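The Long Afternoon of the Goalkeeper's Son

Football management games used to be about winning. Then somebody at Stista decided they should be about paperwork, and I lost most of January.

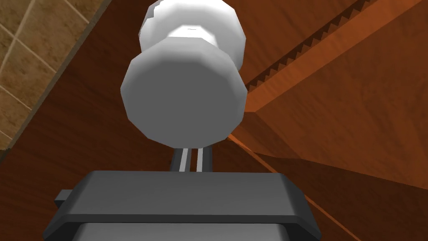 Gater is the studio's second game and the first to sell outside its own postcode. You run a small club in the invented town of Pereyra, where the ground holds 262 people if the weather is kind and the left-back also drives the team bus. There are no match graphics to speak of. Results arrive by telephone. You hear a voice, a pause, a bit of wind, and then you learn you have lost 3–0 to a side whose striker is 38 and has a bad hip.

"We had a proper match engine once," says Graciela Rivadeneira, the lead designer. "Everyone who tested it skipped the matches to see whether the roof had been fixed. So we kept the roof."

The roof is a saga in itself. It leaks over the away dressing room, and for my first two seasons I regarded this as a tactical advantage. Then the league fined me 200 crowns and a rival manager stopped returning my calls, which made loan signings awkward. The game forgets nothing. A reserve keeper I let go in season one came back in season nine as a referee, and I don't believe that penalty was a coincidence.

Tiina Huttunen wrote most of the players' histories, all 209 of them, before the random generator takes over. You can tell where her work stops. Her midfielders have grudges and allotments. The generated ones have a favourite foot.

It has its faults. The transfer screen looks like a tax return and is slightly less fun to fill in. Training is a row of sliders that I moved with great confidence and no visible effect. On the harder setting the bank writes to you so often that I began to look forward to its letters, the squad having stopped speaking to me by then.

A patch is due in spring, with a youth team and a second telephone. Rivadeneira won't say who is going to ring on it. My own Pereyra side sits fourth from bottom, the bus has failed its inspection, and the left-back has asked for a word after training.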